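Recording a Toy Pickup Session with the Hand-Held Gripper

Student teams in the Kornent robotics course complete this exercise before requesting time on the Trustine arm. Each team submits 20 recordings to the Tristell archive.

Spread a plaid sheet over the work surface and group the toys in front of the open green box. Include soft, rigid and transparent objects. Open the jaws fully before approaching the first item.

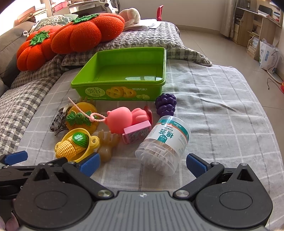
Reading time: 2 minutes

Begin recording with the box empty. Approach slowly, keeping both blue pads in view, and close on one object at a time. Lower it into the box, release, and withdraw before choosing the next. The yellow dish should be attempted with the corn still in it.

Where two grippers are used, agree on which operator moves first. 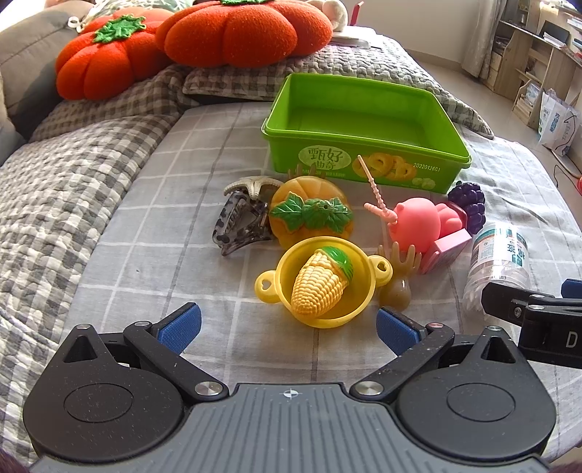

Course Handbook, p. 61

Return the toys to the sheet between recordings and vary their positions. Label each file with the team code and attempt number. Failed grasps must be kept and marked as such.

Related pages
Calibrating the Jaw Width
Naming and Uploading Files
Kröger Cup: Entry Rules for Student Teams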